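Coltus Manipulation Software – progress report to Trilletti
Reporting period ending December

The work in this period covered three items from the agreed plan: the two-arm motion planner, the perception module that feeds it, and the replay tool. All development was done in simulation, in the furnished bedroom set we call Lastusley. The first two items are complete for this stage. The replay tool is usable but late.

Views from the simulated work, wrist level and body level:

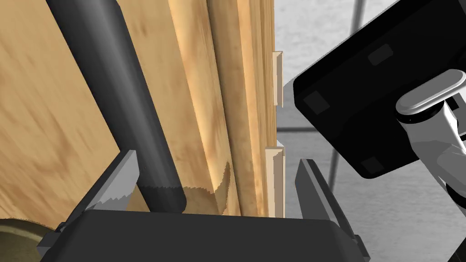
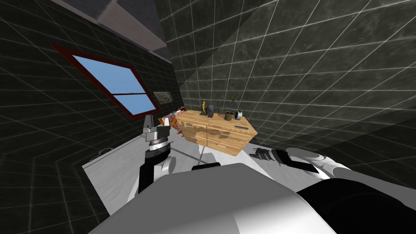
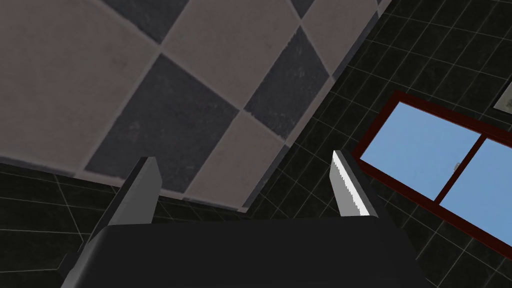 Motion planner. The planner now handles both arms in a single query. Previously each arm was planned on its own and the second had to wait for the first, which made episodes long and produced a lot of needless stops. We ran 515 episodes on the new version. Of these, 50 ended in a planning failure, and 30 of those failures have the same origin: the goal pose was so close to furniture that the collision margin ruled out every approach. We have made the margin a per-link setting, so the fingers can work closer to a surface than the forearm can. The remaining 20 failures are spread over several causes and are logged individually in the tracker.

Perception. The segmentation model was retrained on tilted views. The old training set was made up almost entirely of level viewpoints, and results were poor as soon as the wrist rolled. Repeating patterns such as tile grids were the worst case, with grout lines sometimes reported as object edges. The new model is clearly better on walls and floors. It is still weak on thin upright objects that stand close together, where two items are often merged into one mask. We plan to address this with added depth input before we touch the network again.

One correction to the last report. We stated that wrist and body views were time-aligned. They were off by one simulation step because of how the Rezende bridge queued messages. This is fixed, and the affected runs were repeated. The earlier planner results do not change, but the perception scores in that report should be disregarded.

Replay tool. An engineer can load an episode, step through it, and see joint targets next to the views from each source. Export is not finished. Long episodes also take too long to load – up to 70 seconds on an office laptop – and we want that fixed before the tool goes to your reviewers. The delay comes from the time spent on the bridge fault.

Budget. Spending is within plan. Compute costs were higher than expected because of the repeated runs, and were covered from the travel line, which was not used. No change to the total is requested.

Next period:
Finish export and loading in the replay tool
Add depth input to the segmentation model
Rerun the full episode set with per-link margins
Begin planning queries that include contact with drawers

We need a decision from Trilletti on the drawer work. The current agreement covers free-space motion only, and contact would need a change to the acceptance tests. A draft of the revised tests is attached separately.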